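Nakidix 3 brings gentler planning to arms that work close to the table

June 19, 2020

After a long spring of testing, and more late-night messages than anyone on the team would care to add up, Mikbridge has released version 3 of Nakidix, its open motion planning package for single-arm workcells. The download went up this morning along with fresh documentation, and we are so pleased to finally be able to share it with everyone who has been asking since March!

The biggest change is in how the planner treats the last stretch of a move, when the gripper is coming down over a work surface and there isn't much room left for mistakes. Earlier versions planned the whole path in one go and then followed it faithfully, even when the table turned out to be a hair higher than the model said. Nakidix 3 splits the move into 2 stages and keeps checking its height estimate during the second one, so the arm can ease off and correct itself on the way down. In trials at the Flerkcombe workshop, replanning during that final approach took up to 80 milliseconds, and the old release needed a good deal longer than that (long enough to go and look out of the window, as one tester put it).

Ninh, the little viewer that many of you already use for replaying logs, has been brought into the same package. It now draws the planned path and the measured path together, with wrist force along the bottom, and you can drag back and forth through a run without reloading it. The team also worked through 70 open reports from users, a fair few of them about gripper offsets being lost after a restart, and we owe a warm thank you to everybody who took the trouble to send logs.
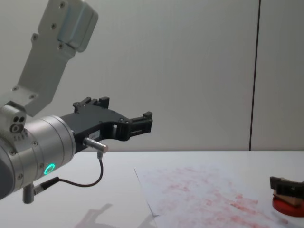 An arm with its gripper open over the worktable, beside a sheet of paper marked in pinkish red.

Existing cell files should load as they are, though anyone with a custom tool model will want to read the migration notes first. The old release will keep getting fixes through next March. Questions and bug reports are welcome on the Mikbridge mailing list, as always.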